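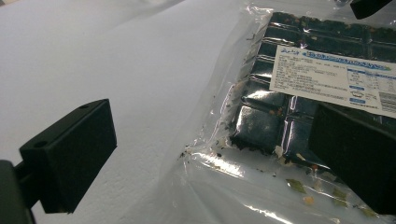 Satish Iyer objects that a date label cannot mislead anyone who never reads it, and that our first survey measured what people say about labels, with little bearing on what they throw away. We think the objection is fair and it shapes this section. The claim we are testing is the popular one: that confusion over "best by" and "use by" dates is a leading cause of food waste at home. It is repeated so often that few authors still bother to support it.

The Leltano survey is the usual source. It collected 1,331 completed forms, and nearly 1,000 of them agreed with the statement "I sometimes throw out food because of the date." That sounds like a strong result until one looks at the wording. "Sometimes" covers a carton of milk once a year and a full shelf every month. The form did not ask how much was thrown out, or whether the food had already gone bad by then. A person who finds a spoiled item past its date may well blame the date afterward, as it is a more comfortable answer than having forgotten the thing was there.

The Perik diaries were meant to fix this. Households wrote down each discarded item and ticked a reason from a list. The difficulty is the list itself, which placed "past date" first and had no entry for "did not want it." We would expect the first box to be overused under those conditions, and the authors offer no check against it.

A second weakness is that both studies treat the label as always present. Many foods spend part of their life in the home without any printed date – bulk goods, leftovers, things moved out of a carton. Figure 4 shows a dark block marked off into rounded squares, crumbly at one corner, in a clear plastic bag that does bear a printed label. With items that have no label, people tend to fall back on look, smell and memory, and the label debate has little to say about any of these.

Gu and Sutham reach a more careful position, arguing that dates matter mainly for dairy and packaged meat. Even so, their estimate rests on 2 towns, both surveyed in April, and we see no reason to assume that the same pattern holds in the hotter months. They also dropped households that missed more than 4 diary entries. Those may be the very households with the most waste.

None of this shows that clearer labels would do no good. The evidence so far cannot separate the effect of a date from the effect of buying too much, and we would not put a figure on either.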